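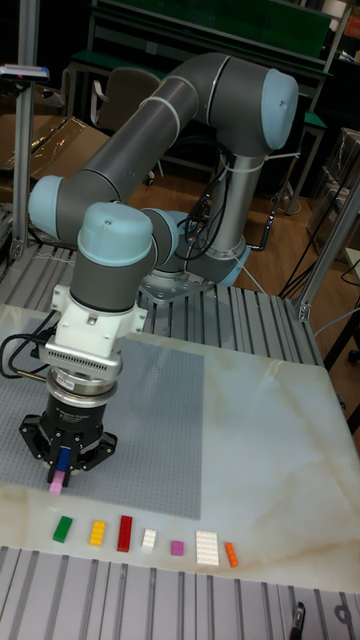
Lilian Temba asked after the last session whether a town the size of Nondton needs a branch library at all, when the main library in Gondal is a short bus ride away. I will begin with her question, as it has also reached us in writing.

Slide 2. Present position
The Nondton branch serves 3,322 registered borrowers. Of these, 1,396 hold a children's card. Most children under ten come on foot, with a grandparent or an older sibling. The bus to Gondal does not run after six.

Slide 3. Opening hours
The proposal adds 8 hours a week, all in the evening. Staff have been consulted – their written comments are in the handout, page two. Pause for those who wish to find the page.

Slide 4. The reading room
Mr. Afridi will speak to the drawings. Please hold questions on the heating until he has finished. The room is to keep its present name.

Slide 5. Play and story corner
Low shelving, washable floor, a new rug. The corner will be closed during the September inventory.

Slide 6. Costs
The annual increase is set out in the table. Read the bottom line aloud and move on. If asked about the Urnov branch, say that its lease is a separate matter – the board will take it up in its own time.

Questions to Yi-an Yoon at the front desk.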